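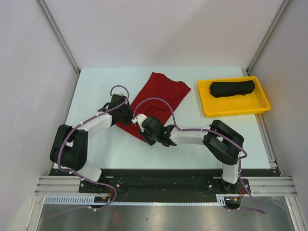

Bokwood Textile Recycling: your questions

What can I put in the bank?
Clothes, towels, bed linen, curtains and paired shoes. Worn or torn items are fine. Please don't put in duvets, pillows, carpet or anything with paint or oil on it.

Does everything need to be washed?
Yes, and fully dry. One damp bag can spoil the rest of the load.

Where are the banks?
At the Drarka Road car park and behind Liltis library. The Sakamoto site closed in February.

Is there a limit?
Bags should weigh no more than 5 kg so they fit through the hatch. If you have over 50 kg – from a house clearance, say – ask us for a collection.

What happens to it all?
Wearable items go to charity shops. The rest is sorted by fibre and sold on for wiping cloths or padding. Each bank holds some 300 kg and is emptied when full.

I dropped something in by mistake. Can I get it back?
Sometimes. Ring the depot before 4pm and ask for Gaurav Rawat.

Can our school have a bank?
Yes, if a lorry can reach it. Write to Lensa Kumsa at the depot.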